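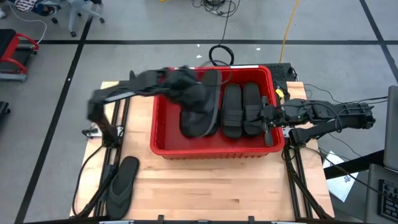

The Daltton bid for the regional games is dead and I say good riddance. Two years of banners, two years of "our moment", and on decision night the vote went to Vass before most people had their coats off. Fine. Now can we talk about what the money was for? Because the kids at the Pondier track don't need a velodrome. They need showers that work and somewhere to put their stuff. One red plastic bin for the slides and sandals, a table under it, that's the level we're at. That's the ask. Cheap.

Instead the bid plan wanted a 3000 seat arena. For what? After the closing ceremony who fills it? The basketball club draws 368 on a good night and thats with free parking.

I know the argument. Games bring roads, hotels, pride. Maybe. Durkier hosted 20 years ago and got a nice bridge out of it. Also got a swimming hall with the roof shut up since April and a repair bill the town is still fighting over. Go look at it. Weeds in the parking lot. The sign still says welcome.

And the pride part, sure, I felt it too. I stood in the square with everybody else. But pride from a bid is borrowed. The local 10K gets more people moving than any opening parade ever will, and it runs on folding tables and somebody's van.

What I'd do. Take whatever is left in the bid account, publish the number, all of it, and split it between the clubs. Track first, then the pool, then the soccer fields by the river that flood every spring. No consultants. No new logo, please.

There's talk allready of trying again for the next round. A "lessons learned" bid. The council should say no now, out loud, before someone orders 2000 more scarves.

Vass won. Let them have the traffic. I'll buy a ticket and take the train.

August 3, 2022

20 comments
Share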